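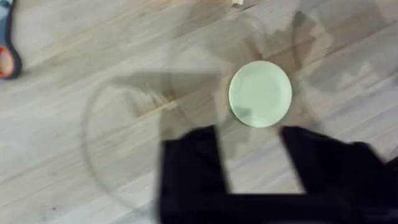

Round glass tabletop over a pale plank floor.

Wimura Tindo 3 panorama camera

Every maker of 360 cameras promises you'll never miss a shot again. We sell the Tindo 3 and we'd still ask you to slow down before ordering one.

It has two lenses, back to back, and joins the two views inside the body. Wimura calls the join invisible. On a landscape at midday we'd agree. Put someone within arm's reach of the seam and you will see a bent elbow or a missing ear. Kalevi Turunen tested ours in the shop in March and found the same thing on door frames and shelf edges.

Battery: Wimura says 60 minutes of recording. We got less with the wireless preview on, and most people leave the preview on. Buy a spare.

Touchscreen playback works well. Drag a finger and the view follows with hardly any lag. Whether your customers will want to drag a finger around a video of your showroom is another matter, and the brochure has no figures on that.

What's in the box
Camera, one battery, charging cable, soft pouch. No memory card. No stand, whatever the picture on the lid suggests.

Fits
Holzer clamp and Holzer short pole. The Masum pole screws on too, but it wobbles at full length and the software won't fix that for you.

Editing
The Wimura desktop program is free and slow. Files over 200 MB take a while to open on an older laptop.

Order no. 1697
Returns accepted if the lenses are unmarked. Ask for a loan unit first if you're unsure, as we keep one at the counter.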